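4.2 What the search diaries can and cannot bear

The claim that clutter costs the average household a fixed amount of time each day has been repeated so often that its source is hard to find. We followed the citations back as far as we could. Most end at a newspaper column, and the column cites a survey whose questionnaire we have never been able to get hold of. The diary study run by Kaneko and Hosoda is a much better piece of work, and it is the one that later authors lean on when they want something firmer. It deserves a closer reading than it usually gets.

The design was simple. Each of 250 households kept a paper diary for two weeks and wrote an entry whenever someone in the home spent time looking for an object. The entry gave the object, the room, the start and end of the search, and where the thing was found. In all, 613 entries were judged usable. The authors divide the total search time by the number of households, then by days, and report the result as the daily cost of misplacing things.

Our first difficulty is with the word "usable." Entries without an end time were dropped. A search with no end time may be one that the diarist forgot to close, but it may just as well be one that was given up, and a search that was given up is exactly the kind that ought to count most. The paper does not say how many entries were lost in this way. We wrote to ask, and Dr. Hosoda replied, very kindly, that the rejected sheets had been thrown out when the department moved.

Figure 2. Rendered overhead view: white tabletop, wooden shelf along the top edge.

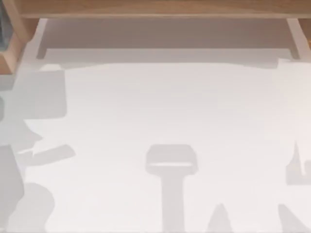
The second difficulty is the entry rate. Fewer than three entries per household in two weeks is low. Anyone who shares a home with children, or with one pair of reading glasses, will find it hard to believe. Either these were very orderly people or, as we suspect, they wrote down only the searches that annoyed them. A diary of annoyance is worth having, but it should not be multiplied up to a national figure in hours.

Shimada makes the opposite case. He argues that keeping a diary makes people notice searches they would otherwise forget, so that the counts are too high. This is possible. He offers no data for it, though, and the only check we know of points the other way. When Murakami phoned a small group of diarists in the evening and asked about the day just past, most of them recalled at least one search that was not in the diary. The group was small and the questions were leading ("What else did you have to look for?"), so we put little weight on it. We mention it because Shimada's remark has begun to be cited as a finding.
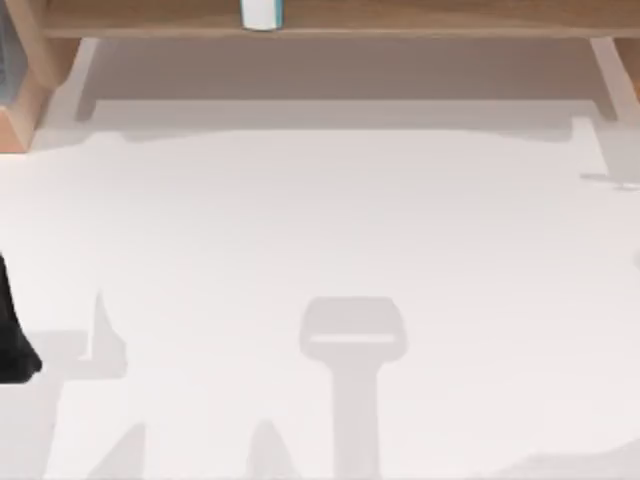 There is also the matter of what counts as one search. A person who looks for a stapler, stops to answer the phone, and then looks again may write one entry or two. The instructions reprinted in the appendix say to record "each occasion," with no further guidance. Six households wrote entries that overlapped in time, and the authors merged these by hand. The rule used for merging is not given.

None of this would matter much if the figure were used modestly. It has been put to work instead in support of a second and much stronger claim, that open storage shortens searches and closed storage lengthens them. The diaries recorded the room but said nothing of whether the object was in a drawer, on a shelf, or behind the sofa. The place of finding was written in free text, and "where it should have been" is a common answer. To get from this to advice on cabinet doors takes more nerve than evidence. 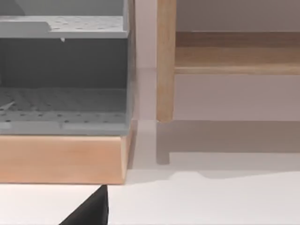 Mahtab Shirazi

The trade literature shows how far the claim has traveled. The Grindik brochure of December promises shorter searches from its open units and cites the diary study in a footnote. Culler makes the same promise for a line with doors, citing the same page. Both cannot be right, and the page supports neither.

A fair test would need at least two things the diary study lacked: a record of the storage type for every object sought, and some way of catching the searches that failed. It would also have to deal with the fact that people choose their own furniture. Someone who prefers open shelves may own fewer things, or may simply mind a mess more, and either would shorten searches whatever the shelves were like. The Yoshida panel assigned storage by lot and so avoids this problem, but it lasted only a few days in each home and its people knew what was being measured. We return to it in Section 5.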